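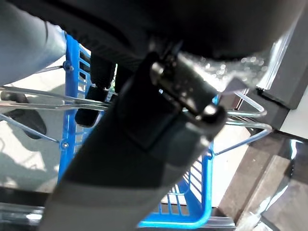 2 min read

Half past six, corner store, and I want one thing. Cold tea. The shelf has other ideas.

Small shops run out of drinks in a pattern, and once you've seen it you can't stop seeing it. Water goes first. Then the cheap cola. Whatever nobody's aunt ever bought stays put till the date runs down.

Hertta Keskinen ran a shop on Orbán Street for years, 76 square meters and one cooler that hummed. She ordered by hand, on paper, 40 cases a week in winter. In summer? "Double, and still wrong," she says. A warm April could wreck the whole plan by lunchtime.

The trouble is the truck. Her wholesaler, Brollska, came twice a week and wanted the order in two days ahead. Guess the weather, guess the school trip, guess the soccer game. Guess low and people walk out. Guess high and you're climbing over crates to reach teh bathroom.

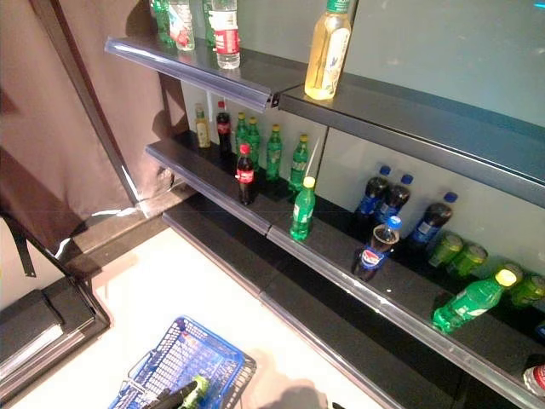
Bottles on the top shelf, plenty of gaps elsewhere.

Bigger stores have software for this. Trunano, Wovport, a few others – all promising to order for you. Keskinen tried one for a season. It sent her 281 bottles of tonic water. She still has opinions on tonic water.

What worked better was a notebook. Yesterday's weather, what sold, what people asked for and didnt get. That last column mattered most, she says, and no register prints it.

Customers are funny about gaps too. A half-bare shelf makes some of them grab two of whatever's left. Others turn straight around – must be something wrong with it. So she pulled everything forward, every evening, labels out. Ten minutes. Sore knees.

I got my tea, by the way. Peach. I wanted lemon.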